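Speaker notes: Running a drop-in singing group for mental health
Toltholm Community Day, 30 June 2026

Opening
Thank everyone for coming, and for giving up a lunch hour to do it. Say a little about Jinthorpe and how the group began there in April, in a room we shared with the chess club, with two chairs too few and a kettle that tripped the lights. Ask who in the room has ever been told they can't sing (wait for the hands - there are always plenty!).

Why singing
Keep this part gentle. We are a group for people living with anxiety, depression and long illness, and for the families who look after them, and I never want it to sound like a cure. What I can say is that people breathe together, they laugh, and they stay for tea. Read out the comment card about the bus ride home.

How a session goes
Warm-up with humming and shoulder rolls, then a round everyone can pick up by ear. Staff join in too, no standing at the back with a clipboard. We stop at the halfway mark so that anyone who needs to slip out can do it without a fuss. Teach the Győri round here if time allows - 2 lines only, left side of the room first.

What it costs
Room and song sheets came to $795 for 14 sessions. The Damico fund paid all but $100 of that, and a cake sale covered the rest. Mention that the fund opens again soon and the form is short.
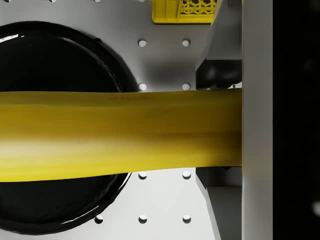 Questions and close
Leave plenty of time. Someone will ask about people who don't want to sing, so tell them about our listeners' row, which fills up first most weeks. Sign-up sheet is by the door, pens in my bag.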